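When the gripper won't let go: workshop tips on jaws that jam, slip or nip

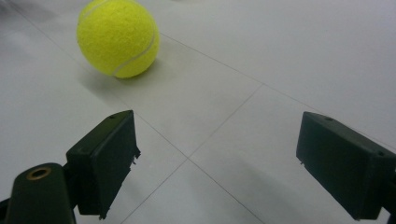

Kha Đinh wrote in to say that the jaws jammed shut halfway through a morning's practice at picking things up, and that pulling harder on the trigger only made matters worse. Was it the spring, the servo or the printed parts, and was it safe to prise them open with a screwdriver?

Please don't prise, Kha, at least until you've read a little further. I did just that on my first Gravo hand gripper, one June evening when I ought to have been getting the supper on, and I had a finger between the jaws when they came free. Nothing was broken, I'm glad to say, but the nail was black for weeks and I've been a good deal more careful ever since.

Power off first, and then wait

Unplug the battery pack at the connector. The switch on the handle isn't enough, as it only tells the board to rest, and a servo that is straining against a jam will start up again the moment something shifts. Give it a few minutes to cool before you touch the casing. If you can smell hot varnish, give it a good deal longer and have the windows open.

Once the power is off, hold the gripper over a towel with the jaws pointing away from you, and ease the drive gear backwards with a thumb. On the Gravo you get at it through the slot under the handle. Nine times out of ten the jaws will open with a soft click, and you can put the kettle on.

Look for crumbs of plastic

My own jam came down to a sliver of plastic hardly bigger than a grain of rice, which had come off the edge of a finger and worked its way into the slide. Printed fingers do shed a bit when they are new, and more so if the first layer went down too close to the bed. Run a fingernail along every edge, and anything that catches should come off with a sharp craft knife, cutting away from yourself. Finish with 700 grit paper, or whatever fine paper you have in the drawer – I've used an old nail file before now and it did perfectly well. Then brush out the slide with a dry toothbrush. Don't oil it! Oil and plastic dust make a sort of grey porridge and you will be back where you started by the end of the week.

Loose inserts

If the jaws have begun to close crooked, so that one side meets the ball before the other, try wobbling each mounting arm by hand. A threaded insert that has pulled loose will let the arm twist under load, and then the finger binds against its neighbour. You can sometimes reseat an insert with a soldering iron, pressing it down gently and keeping it square, and letting it cool fully before you put a screw near it. If the hole has gone oval I'd print a new arm. I know that's a nuisance. I spent two evenings filling one with glue and it held for just long enough to make me feel clever.

Screws want to be snug and no more. The tiny driver that comes in the Harb kit is about right for this, because you can't get much force on it.

Set the current limit

The jam itself is only half the trouble. The other half is that the motor was allowed to go on pushing. On my controller the grip limit came set at 2000, and it will squash a fingertip quite happily at that. I brought it down a little at a time until it would just lift a tennis ball off the kitchen floor without dropping it, and settled on 368. Yours will want a different number, so start low and creep upwards. Write it on a bit of masking tape and stick it to the handle, or you'll lose it the next time the settings are wiped.

Practise with something soft that can roll away, and keep children and the dog in another room while you do. Our old spaniel at Holtthorpe regarded the whole business as a game got up for her benefit, and a nose is much the same size as a ball.

Spare parts

The replacement slide for the Gravo is part 703, and the repair counter at Trovthorpe usually has one or two in the drawer. Take the old one along with you, as there's an earlier pattern with a shorter tongue that looks just the same until you try to fit it.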